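Tablecloth

From the Lunde Household Pages, a reader-written encyclopedia of home things

A tablecloth is a piece of cloth spread over a table, either to protect the top or to make a meal look like more of an occasion. I've been keeping this entry going for a while now and I still add to it whenever I learn something (usually by ruining a good one).

Origins

People in Europe were covering tables with cloth well back in the Middle Ages, mostly in white linen. In big houses the cloth hung low in front and guests wiped their hands on it, so the napkin as we know it came along later. Colored and patterned cloths for everyday use got much more common once cotton was cheap and printing on fabric could be done by machine.

Fabrics

Linen is the classic. It's strong, it gets softer with age, and it wrinkles if you so much as look at it. Cotton is easier to live with and takes color well. Damask is a way of weaving, by the way, and you can find it in linen, cotton or silk -- people mix this up all the time and I did too for years! Polyester hardly needs ironing but it can hang on to greasy stains. Oilcloth used to be fabric coated with linseed oil, and most of what is sold under that name today is coated with vinyl.

Size and drop

The part that hangs over the side is called the drop. For everyday meals I like eight inches or so, and for a formal dinner people go to twelve or even fifteen. To get the size you need, measure the table and add the drop twice, once for each side. My own kitchen table is 30 inches wide, so with an eight-inch drop I shop for 46 and take whatever is closest.

Patterns

Plain white is still the formal choice. Checks, stripes and grids feel more like lunch, and they're handy too, because you can line the pattern up with the table edge and see right away if the cloth is on crooked. Anum Abbasi, who wrote our entry on napkins, swears by a pale grid under decorated plates. I came around to it after a summer of copying her.

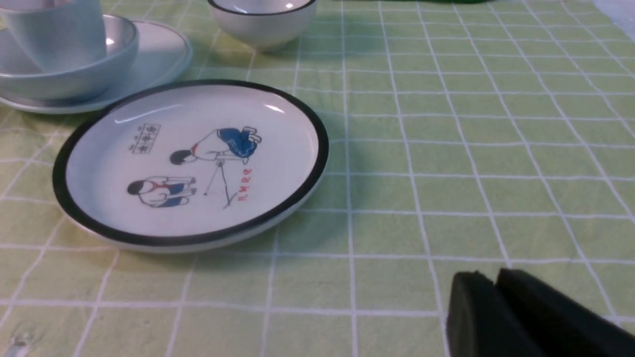
Care

Shake it outside first. Blot spills, don't rub them, and rinse red wine or fruit with cold water as soon as you can. Grease wants a drop of dish soap before the wash. I iron linen while it's still a bit damp, then roll it around a cardboard tube so it doesn't get those hard fold lines.

See also: Napkin, Placemat, Table runner

Last updated July 24, 2024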